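补偿

报案单上写的是盗窃。数量一栏填561升，品名一栏填柴油，嫌疑人一栏先写了一个名字，后来用横线划掉，划痕下面仍能认出来，是油库夜班操作工老费。

洛特·巴尔特把报案单放进卷宗第一页。她在托克索普（Tokthorpe）警局的技术组任计量鉴定员，组里只有她一个人做计量。凡是跟秤、表、罐、尺有关的案子都转到她桌上，其中多数最后证明是有人看错了刻度。

油库在城北，归公交公司使用，一座卧式罐，一台发油机，一道铁门。罐里装着一套 Sima 液位仪，每隔一刻钟记一次油高和油温，记录存在值班室的柜子里。油由 Vovitz 公司送，车上有流量计，流量计打印小票，小票上的数就是付钱的数。

油库主任姓葛，说话时一直拿着一支没有盖帽的圆珠笔。

“送来多少，小票上有。发出去多少，发油机上有。罐里剩多少，液位仪上有。”他说，“三个数凑不上，差561升。油不会自己走。夜里只有老费一个人。”

“差额是从什么时候开始算的？”

“从十月盘库算起，到昨天。”

“中间进了几次油？”

“5次。”

巴尔特把这个数写下来，又问罐容表是哪一年标定的。葛主任说不清楚，打电话问了两个人，最后在柜子底层找到一个牛皮纸袋。标定在三年前，证书有效。她把证书拍了照，编了号，装进物证袋，在袋口签字。

老费在值班室外面的长凳上坐着，手套搭在膝盖上。他没有问自己会不会被带走，只问做完笔录能不能赶上末班车。

“你交接班的时候抄液位吗？”

“抄。接班抄一次，交班抄一次。卸油前后各抄一次。”

“卸油的时候你在哪里？”

“在罐口。管子接上以后我不能离开，规程写的。”

“抄在哪里？”

老费进屋拿出一个硬皮本。本子按格子画好，日期、油高、油温、签字，铅笔打的格，钢笔填的数。有两页被油浸过，字迹没有散。

她把硬皮本和液位仪的存储记录逐条核对。两者最大相差两毫米，都出现在卸油结束后不久，油面尚未静止。除此以外没有差别。接着她核对夜间液位。如果有人夜里从罐里抽油，油高会在没有发油记录的时段下降。她把每一夜的曲线叠在一张图上，曲线是平的，只随油温有一点收缩。

她在工作记录里写：静置时段未见异常下降。盗抽假设不成立，或者盗抽发生在液位仪无法分辨的量级以下。按仪器分辨力和夜数推算，后一种情况累计不到差额的十分之一。

发油机是第二项。她从局里拉来一只50升的标准金属量器，架在三脚架上，用水平泡调平，先用柴油润湿内壁，放空，等滴流停止，然后按三个流量点各做三次。发油机的误差在允许范围内，方向是多发了一点，折到两个月的总发油量上，能解释差额里很小的一块。她算出那一块的大小，另列一行，没有并入结论。

剩下的只有进油。

按罐容表，把每次卸油前后的油高换成体积，再换算到标准温度，得到罐收量。小票上打印的是标准温度下的体积，可以直接相减。5次进油，小票合计75100升，罐收量每次都小于小票量，差的比例几乎相同，都在千分之七点几。

她在这一行下面画了一道线。

漏失很少有固定的比例。偷油的人也很少按比例偷，他们用桶，桶是整数。比例固定，说明差额长在一个乘数里。

流量计的示值要经过两个乘数才能变成小票上的数。第一个是仪表系数，由检定确定，写在证书上。第二个是温度修正。柴油每升高一度，体积膨胀万分之八点三，为了让冬天和夏天的一升值同样的钱，修正器读取管道里的油温，把体积折回十五度。油温读得偏高，买方占便宜。油温读得偏低，卖方占便宜。

她用万分之八点三去除那个比例，得到9度。

她把计算器清零，重算了一遍。

第二天上午她去了 Vovitz 的停车场。调度员让她等，她站在地磅旁边等。停车场里有洗车的水，流到排水沟边上结了一层薄冰。十点过后，送托克索普线路的那辆罐车回来，司机姓纪，三十出头，下车先去摸轮胎，看见她的证件，把手在裤子上擦了擦。

“查超载？”

“查流量计。请把车停到平的地方，驻车，断开电源总闸之前先告诉我。”

流量计装在罐体右侧的铁箱里，Stendano 的产品，容积式，上面叠着修正器和打印机。箱里有三处铅封，一处在表头，一处在系数开关盖，一处在测温元件的接线盒。她用放大镜看封丝和封体，拍照，读出封号，和检定证书上的封号比对。三个号都对。封丝没有接头，封体压痕清楚。

调度员站在她身后，说：“封都在嘛。”

“在。”她说。

她把记录填完，然后从箱子里拿出一支经过校准的电子温度计，请司机打开测温套管旁边的检验孔。这个孔是检定时插标准温度计用的，平时用螺塞堵着。螺塞很紧，司机换了两把扳手。她往孔里注了导热油，插入温度计，等读数稳定。

标准温度计显示10.0度。

修正器的屏幕显示1.0度。

她等了一刻钟，再读一次，两个数都没有变。她请调度员和司机分别看屏幕，分别在记录上签字。调度员签得很快，字压在横线下面。纪司机拿着笔看了一会儿。

“这个差别大吗？”他问。

“每一万升差75升。”

“我是拿趟数的钱，”他说，“多一升少一升跟我没关系。”

她记下了这句话，原文，加引号。

罐车扣在局里的车库，接线盒在两名见证人在场时启封。巴尔特剪断封丝，把封体放进小袋，旋下四颗螺钉，揭开盖子。里面是一块接线端子，一支铂电阻的引线压在端子上，引线根部套着一截热缩管。热缩管比规格书上画的长。她用刀片沿轴向划开，里面并着一只电阻，两条腿焊在引线上，焊点饱满，焊完还清洗过。

她断开线路，测那只电阻，三千欧。

铂电阻在零度时是一百欧，每升高一度大约增加零点三九欧。并上三千欧，总阻值下降三点五欧，修正器把这三点五欧理解为9度的寒冷。油温变了，差值只随着变一点点，平日里看不出来，夏天读数偏凉，冬天读数更凉，司机不会拿手去试管子里的油。她把等效电路画在记录纸上，旁边列了一张表，从零下五度到三十五度，每五度一行。

问题回到铅封。封是完整的，电阻在封的里面。要么封被伪造，要么电阻在加封之前就在里面。

封钳的压痕可以比对。封钳的钳口是铣出来的，每一把都有自己的刀纹，用久了还会有磕伤。她向检定站调了全部在用的封钳，三把，各压十个样，放在比较显微镜下，左边是接线盒上的封体，右边是样品。第二把钳口下缘有一处新月形的缺损，封体上有同一处凸起，位置、弧长、走向一致。她换了光的角度，又看了一遍，然后写：认定同一。

第二把封钳的领用人是检定员穆宏。

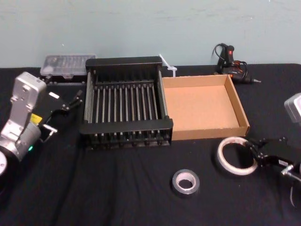

穆宏在检定站干了十九年，笔录安排在下午两点，他一点四十到，带了自己的水杯。主审是刑侦组的韩警官，巴尔特坐在侧面，负责技术问题。

韩警官问他十月那次检定是怎么做的。穆宏按规程讲了一遍，外观、密封、示值误差、重复性、修正器。讲得很完整，连环境湿度的上限都讲了。

“修正器的温度误差怎么做的？”巴尔特问。

“用电阻箱。断开铂电阻，接上标准电阻箱，给几个温度点，读显示。”

“显示合格？”

“合格。误差零点一度。”

“断开铂电阻，从端子上断开？”

“从端子上断开。”

“那么引线上焊着什么，对电阻箱的读数没有影响。”

穆宏喝了一口水，把杯盖旋好。

“没有影响，”他说，“按那个方法，看不见。”

“规程里还有一步，”巴尔特说，“接回铂电阻，检验孔插标准温度计，做整体比对。你的原始记录上有这一步，有两个读数，相差零点二度。”

“有。”

“检验孔的螺塞上有一层漆，和罐体是同一道漆。罐体是八月喷的，你的检定在十月。我到场的时候漆是连着的，拧开才裂，有照片。”

韩警官把照片推过去。穆宏低头看，看的时间比需要的长。照片上螺塞的六角边和法兰之间有一圈断开的漆，断口是白的。

“那天排了七台车，”他说，“冷。孔打不开，我没有那么大的扳手。”

“所以那两个数是填的。”

“填的。”

“电阻是不是你焊的？”韩警官问。

“不是。”

巴尔特在纸上写下“焊点”两个字，在后面打了一个问号。昨天她把焊点切下来送了成分分析，结果中午到，含铅焊锡，助焊剂残留为松香。检定站的工作台上用的是无铅焊丝，领料单可以查到前年。这不足以排除穆宏，他可以在家里焊。它只能说明，焊的人手边有另一种焊锡。

“加封之前，你打开过接线盒，”她说，“你要断开引线，手指离热缩管不到两厘米。规格书上那截热缩管的长度是十二毫米，车上那截是三十一毫米。你看见了吗？”

穆宏没有马上回答。走廊里有人推着车过去，一个轮子缺油。

“看见了，”他说，“我以为是修过。”

“修过要有维修单。”

“要有。”

“你问了吗？”

“没有。”

韩警官等了一会儿，把话题转到 Vovitz。谁把车开去检定，谁在场，谁递的烟。穆宏说是车队的维修班长，姓邱，每年都是他来，来了就帮着抬量器，去年还修好了站里的电烙铁，修完说站里的焊锡不好用，他自己带。

巴尔特把问号改成了一个箭头，指向纸边。

搜查在当晚进行。邱班长的工具柜里有一卷含铅焊锡，一包热缩管，一条编带的电阻，三千欧，剪口处缺4只。一只在物证室。另外三只，在接下来的两天里从车队的另外三辆罐车上逐一取出，都在热缩管里，都清洗过焊点。编带剪口与其中一只引脚上残留的纸带边缘能够拼合，她拍了拼合照片，放大倍率写在右下角。

邱班长承认焊接，不承认获利。他说公司有个内部指标，每车次的损耗不能超过某个数，超过了扣维修班的奖金，因为公司认定损耗来自密封件。他换过密封件，换过泵，损耗还在，后来他想到，既然损耗是算出来的，可以在算的地方补回去。补多少，他试过几只阻值，嫌一千欧太明显。

“你补多了，”巴尔特说，“你们的损耗指标是千分之三。”

“手边只有三千欧的，”邱班长说，“再往上就得去买。”

公司是否知情，由韩警官那一组继续查。那部分账目装了四个纸箱，不归她管。

她写鉴定意见书用了一天半。意见书分为六节：委托事项，检材，方法，检验过程，分析说明，意见。在分析说明一节，她把差额拆开列表。温度修正引入的部分561升，按每次的实际油温逐次计算后，与按固定9度计算的结果相差不足两升。发油机多发的部分与液位仪读数的零点偏移方向相反，大小接近，互相抵消。她给每一项附了不确定度，包含因子取二。

葛主任打来过一次电话，问能不能把意见书里“报案数量与计算结果一致”那句写得再明确一点，他要拿去和 Vovitz 谈退款。她说意见书不为退款服务，句子不能改，可以多盖一份骑缝章。他又问老费那边要不要警局出个什么说明。她问他现在老费是什么岗位。他说调去看门了，临时的，手续是十月底办的。

“报案单上的名字是你划掉的？”

“是我写的，也是我划的。”葛主任说，“写上去以后觉得不妥当，证据不够嘛。”

她请他把调岗手续的复印件送来，归入卷宗。他问有没有这个必要。她说硬皮本上的签字一直到昨天都是老费的，如果十月底他已经去看门，那么后面几次卸油是谁抄的数，需要有人解释，否则那几行数据不能用。

电话里停了一阵。葛主任说，白天看门，夜里还是他，没有别人会抄。

复印件两天后寄到，没有附信。她另外给老费做了一份补充笔录，地点在油库门房。门房里有一个电炉，窗台上晾着手套。老费确认了每一行字是自己写的，确认卸油时本人在罐口，在每一页下面按了指印。按到油浸过的那两页，印泥不吃纸，他按了三次。

“本子什么时候还？”他问。

“结案以后。”

“那我先用新的，”他说，“格子我已经打好了。”

她回到局里，把补充笔录编为第四十七页，在目录上加了一行，然后发现第二节里把热缩管的长度写成了十三毫米。她划掉，在旁边写十二，签名，写上时间，下午四点零五分。

物证室的管理员来收检材，问那只标准量器算不算物证。巴尔特说不算，量器是组里的，下周要送检，检定证书快到期了。管理员问送哪里检。

“检定站。”她说，“封钳换了新的，送之前你打个电话，问清楚是谁当班。”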